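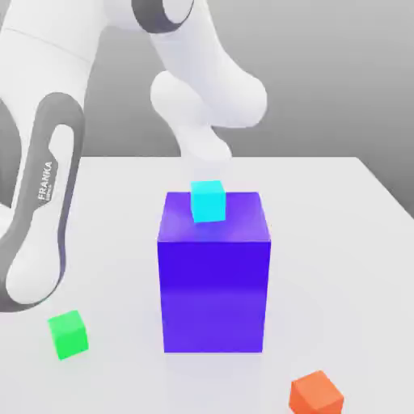
Ticket 1185: Planner stops above raised cube, reports "goal in collision"
Project: Otarik
Component: motion planning / scene sync
Reported by: Wendelin Camenzind
Severity: medium
Status: Resolved, fix merged
Opened: Thursday, March 28, 2024

Summary

In the block stacking task, the arm plans and runs the pregrasp move to the cyan cube on top of the large box. The next step, the straight descent to grasp, is rejected. The same descent works for the green and orange cubes on the table. Only the cube on the box fails.

Steps to reproduce

1. Start the tabletop sim with the large box enabled.
2. Load seed 116.
3. Set the target to cyan and run the pick sequence.
4. Wait for the pregrasp move to finish. The descent call returns an error.

Expected: the gripper goes straight down, closes on the cube and lifts.
Result: the arm holds at pregrasp until the task times out.

Log output

[planner] pregrasp: solution found
[executor] pregrasp: done
[planner] descend: checking goal state
[planner] descend: goal in collision, pair (finger_left, big_box)
[planner] descend: goal in collision, pair (finger_right, big_box)
[task] pick failed, reason PLAN_REJECTED

Comment 1, Camenzind

First guess was the cube pose. The cube comes up a little rotated relative to the box, so I thought the grasp yaw might be wrong. Printed the target pose and compared it with the simulator state. Yaw matches. Position matches. Not the cause.

Comment 2, Camenzind

Turned off collision checking between the fingers and big_box and ran the descent again. The grasp closes and the lift works. The simulator reports no contact between the fingers and the box during the whole move. So the goal is fine and the planner's copy of the box is wrong.

Please do not use that as a workaround. With the pair disabled the planner will also route the fingers through the side of the box when going for the orange cube.

Comment 3, support

Can you dump the planning scene and attach the entry for big_box? Also tell us which scene sync version you are on and whether padding is set in the task config or left at default.

Comment 4, Camenzind

Dump attached. Sync is the version that came with the last Bonorura release. Padding is not set in the task config.

From the dump:

object: big_box
shape: box
padding: 25 mm
padding source: default

object: cube_cyan
shape: box
padding: 0
padding source: target override

The target gets its padding removed, but the box under it keeps the default. At the grasp pose the fingertips sit inside that 25 mm layer on the top face. The table does not have the problem. It is loaded as a fixed surface and fixed surfaces skip padding, which explains why green and orange go through.

Comment 5, support

Confirmed on our side with seed 116. The default padding was added for perception runs, where box dimensions come from the depth estimate and need some margin. It should not be applied when the object comes straight from simulator ground truth. The sync node lost that check when the two loaders were merged.

Two changes in the branch:

- Padding defaults to 0 when the pose source is ground truth.
- New field support_padding in the task config. It applies to whatever object the target is resting on, for the descent and lift steps only. The transfer move still uses full padding.

The second change is for perception runs, where the same failure would show up on any raised target.

Comment 6, Camenzind

Pulled the branch and rebuilt. Seed 116 passes. I then ran the full set of 515 seeds with cyan as the target. No PLAN_REJECTED on descent in any of them. Two runs failed on the transfer move with a joint limit error. Those two fail the same way on the old build with checking off, so I will open a separate ticket for them.

One request. The error text says "goal in collision" and names the pair but gives no depth and no padding value. If it had printed the padding I would have found this in a few minutes.

Comment 7, support

Agreed. The message now prints the penetration depth and the padding on both objects. New format:

[planner] descend: goal in collision, pair (finger_left, big_box), depth D, padding A/B

Merged to main. If you have scene files saved with the old build, regenerate them, as the padding value is stored in the file and will be loaded back as it was.

Comment 8, Camenzind

Regenerated. Works. OK to close.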